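Havlow simulation bench, notebook
Thursday, 9:40
Entry by Benvinda Salgado. Read by Sverre Ekström.

Purpose of entry: to record the review of the household tidy-up scenes against our release rules, and the changes agreed before the set goes to Brekau in June.

The set as received holds 2224 episodes. Of these, 1590 passed the automatic checks without remark. A further 672 carry at least one note from the reviewers, and the two groups overlap where a note was added after a pass. Ignacio Ibarra is to correct the log so that a note written after a pass changes the status of the episode. Until this is done, the pass figure shall not be quoted outside the group.

Rule 4 (start state) was read again in full. The present wording requires that "all items be reachable at the start." Golnar Shojaei pointed out that this says nothing of how the items lie with respect to one another, and that two reviewers have applied it differently for over a month.

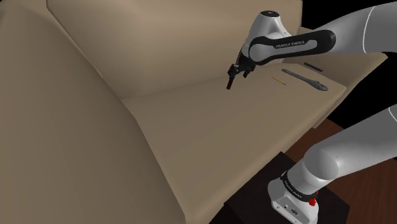 Rule 4 is to be split. Part 4a will cover reach, measured from the base of the arm, and part 4b will cover spacing between items. The sofa scene was used to test the draft. All three items lie at the far right end of the seat, close to parallel, with the long dark grey one between the thin yellow stick and the short black bar, and the rest of the cushion is bare. Under the old wording both reviewers passed the layout. Under draft 4b the reviewer must also state whether the fingers can close on each item without touching its neighbor. Sverre asked that the answer be given for each item separately. Agreed.

Rule 7 (naming). Items are to be named by color and general form unless the asset sheet gives a name. "Long grey tool" is acceptable. Guesses at function are not, as they find their way into the instruction text and are then repeated by everyone downstream.

Rule 9 (collision settings). No change. Naheed Sial will confirm that the Tatent importer keeps the soft contact values for seat cushions. The last import reset them to the default and this was not noticed until the second review.

Rule 11 (sign-off). Each released scene needs 2 signatures, and the person who built the scene may not be one of them. Three older scenes from the D'Amico batch lack the second. They are withdrawn until signed.

Open points:
Minimum spacing for 4b, value not settled. Golnar to propose.
Whether thin items need their own grasp tolerance.
Corrected log from Ignacio, then recount.

Entry closed 11:15. B.S.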